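Jan 23, 2020
By the Plornus press desk
4 min read

Plornus Opens Its Gripper Comparison Bench to Everyone

Plornus is releasing Holtosik, a simulated test bench for comparing robot grippers on small assembly work, and anyone who wants it can download it starting today. The release includes the full task set, the scoring scripts and the logs from our own first comparison, so people can check our numbers before they trust them. We're very happy to get this one out the door!

Holtosik grew out of a plain frustration. Our team wanted to know which of two fingertip shapes handled small toy-style building parts better, and every trial on real hardware meant resetting the table by hand, swapping the fingers, calibrating again and hoping the parts went back where they started. Two afternoons of that gave us very little we could compare. In simulation the same starting layout comes back every time, down to the last part, and the only thing that changes between runs is the thing you meant to change.

The bench ships with 17 tasks. Some are short (pick up a loose part, set it on a marked spot, let go) and some ask the arm to work close to a partly built assembly without knocking anything over. That second group is where grippers really start to show their differences. Wide fingers that do great on an open tabletop can get into trouble when there's a neighboring block a finger's width away, and slim fingers that slip nicely into gaps may twist a long beam as they lift it.
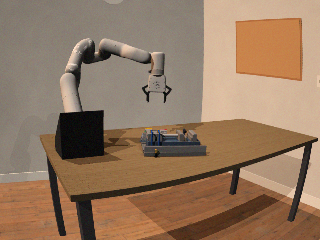
For the first comparison we ran two sets of fingertips, named Ferri and Hitum, through every task with 500 attempts each. Ferri is a flat pad with a squared end. Hitum is narrower and has a shallow groove down the middle. The arm, the controller settings and the starting positions stayed the same for both.

Ferri came out ahead on the long beams, and by more than we expected. Hitum did better wherever parts sat close together. The biggest surprise was in releasing parts: Hitum's groove tended to hold on to small pieces a moment too long, and the piece would tip as the fingers opened. We had been watching the grasp so closely that we hadn't given much thought to letting go. A slower opening speed helped, and both the original and the slowed-down runs are in the logs.

Simulated contact is still simulated contact, and friction between two small plastic parts is hard to get right. We set our friction values from a set of 141 pull tests on real parts, which are included in the download along with notes on how we did them. If your parts are made of something else, please measure your own before drawing conclusions. We'd also love to see those measurements and will add them to the shared set with credit.

Holtosik runs on an ordinary desktop computer. A new gripper goes in as a model file plus a short settings file that lists its joints, limits and opening speed. The guide walks through adding a two-finger gripper from scratch, and the Ferri and Hitum files make a good starting point to copy from. Controllers can be swapped the same way, so a team with one gripper and several control ideas can use the bench just as easily.

More tasks are on the way. Next up is a group built around camera placement, comparing an overhead view with one mounted at the wrist, and we plan to release it in September. Suggestions for tasks are welcome until then, especially the annoying ones that keep failing in your own lab.

The download, guide and complete logs are on the Holtosik page of the Plornus website. Press questions and task suggestions can be sent through the contact form on the same page.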